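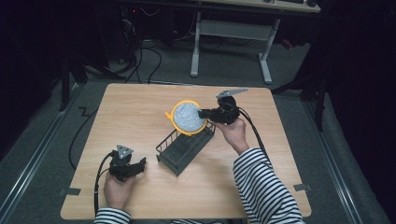
*Yellow-rimmed disk at the end of the dish rack.*

## Loading the Derkley rack

1. Set the rack on a level tabletop.
2. Hold the disk by its rim and lower it between two wires.
3. Let go once the rim rests against the wires on both sides.
4. Fill the remaining slots from the far end toward you.

**Caution:** Do not load more than 2 kg. Heavy stoneware can bend the dividers.

**Note:** Replacement feet are part no. 838. Order them from Cultholm.

## Tabletop care

Wipe along the grain with a soft cloth. Leave oiled wood alone for up to 50 minutes before putting the rack back.
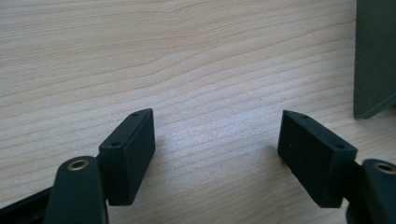
**Can the rack stay on the table overnight?**
Put a folded towel under it first.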